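Subject: Re: [crit] Chapter 3 of the Skuvlow draft

Mar 13, 2023

On the list, Wanda Wilczyńska wrote:

> Read it twice. I believe Markton would lie to his brother, I don't believe Dukis would let him. He's suspicious for two whole chapters then suddenly he's pouring tea? Also who is telling us about the letter? It felt like we hopped heads.
>
> Wanda

Wanda, thanks, quick one before work. You're right about the tea. Dukis goes soft too early, it was left over from teh old version where he already knew. Cutting it. Chapter drops to almost 900 words, fine by me.

Head hop is real too. Staying with Markton until the door slams.
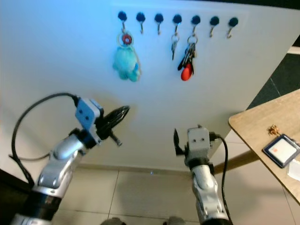
So who tells the reader about the letter? Dukis does, in chapter four, when he reads it out loud to his mother and skips a line.

Arash wanted the skipped line printed in full, in italics. Tried it. Killed the whole argument after. Leaving it out, sorry Arash.

Still stuck on the ending. The brothers make up to fast, I think? Rocío, you had a note on p. 151, can you resend, lost it.

Next chunk in April. Leobardo is up before me anyway.

Hermenegildo Gallegos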